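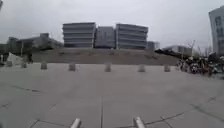 Concrete slab paving in a public plaza, overcast day

A civic plaza is a paved open area set aside for public use, usually beside offices, shops or a transit stop. Planners credit plazas with drawing people together, a claim repeated more often than it is tested. Many are crossed quickly and seldom sat in.

The modern type spread after the war, when builders in many cities were allowed extra floors in return for open ground at street level. Critics have long argued that the public got the poorer half of the bargain. Xuelian Dong's study of 40 such plazas found seating in only 10, and she doubted that most had been meant for use at all – "leftover land with a good name", in her words.

Large concrete slabs are a common surface. The joints between them control cracking, though makers' claims of low upkeep should be read with care, as stains and uneven edges are frequent complaints.

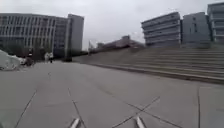

Dremthorpe, January 11, 2025
Wide joints and plain slabs are often defended as flexible space, suited to markets and concerts. How often such events take place is rarely recorded. Sibel Erdem, who favours smaller squares, has called flexibility "a polite word for undecided". Jomar Barredo disagrees and points to the Rorley plaza, where a market runs each February, but his figures come from the market's own organizers.

See also: Town square; Pedestrian mall; Paving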